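*Talk notes – the drinks shelf in a small shop. Melness hall, April. Slot is 40 minutes, aim to stop early for questions.*

**Opening (stand away from the lectern)**

- Ask for hands: who bought a drink on the way here? Who can say which shelf it was on? Hardly any hands stay up, and I love that moment, so don't rush it.
- Say what I'm on about today: bottles, shelves, and how a person with a basket on one arm gets from one to the other.
- I really do think drinks are the best bit of a small shop to work on. You can change a shelf before lunch and watch people use it differently by teatime!

**What we did at Presirholm**

- Village shop, one aisle, 77 drinks lines when we began. Far too many for the space, and half of them hidden behind the other half.
- Pulled everything off and washed the shelves. (Tell the story of the sticky patch. Keep it short.)
- Put back the cola first, then the water, then everything else in order of how often the till had seen it.
- Left one whole shelf with nothing planned for it for two weeks. Great fun, this – people put things back there, and you learn what they changed their minds about.

**Upright or lying down?**

- Upright: label faces you, you grab the neck, it comes away cleanly. Needs height above the cap, and people forget to measure with a hand in there as well as the bottle.
- Lying down: good where the gap is low. Caps to the front, always. It rolls, so you want a lip or a rail.
- Breker sell a shelf with a rail already fitted, Pimentel do the rail on its own. Either is fine, bring both samples and pass them round.
- Dark shelves: I was against them and I've come right round. They show dust, but a green bottle looks wonderful on one.

**Basket in one hand** (slow down here, next slide)

- Everything so far assumes two free hands. Shoppers have one.
- Point out the basket down low, and the two ways of keeping bottles: standing on the upper shelf, on their sides lower down.

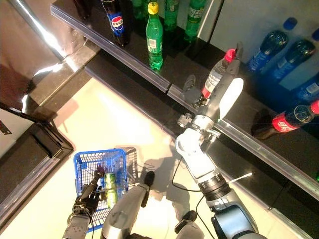 Pimentel wrote back after the Melness run-through that the lower shelf matters more than I'd allowed: with a full basket you don't want to bend and twist at once, so heavy water should sit where the arm already hangs. Fair point, and I've moved my water advice up a level because of it.

- Read that out, then ask the room if they agree. Expect a split!
- Small baskets: my favourite thing. Mention the 200 g one, pass it round with 2 bottles in it.
- Handout has the shelf heights. Spare copies are under the tea table.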